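Esperanza Moya carried the Santoro up to the hide in June, two legs under one arm and the third knocking her hip. The head had cost her 990 and it still crept when she let go of the handle.

She tightened the collar and waited. At four the heron came down by the sluice. She took two frames, and the second was level.
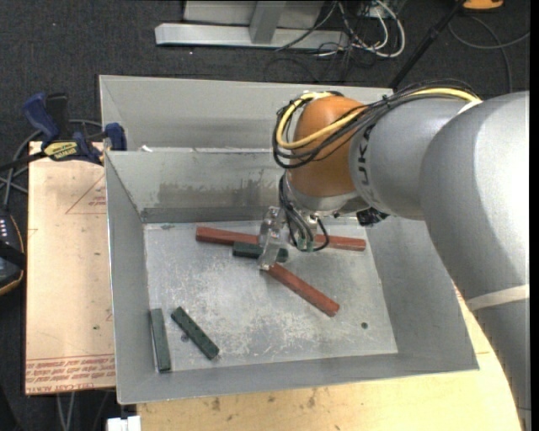

Green blocks in the metal bin

"Any good?" her brother asked at supper.

"One," she said, and went to wipe the mud off the feet.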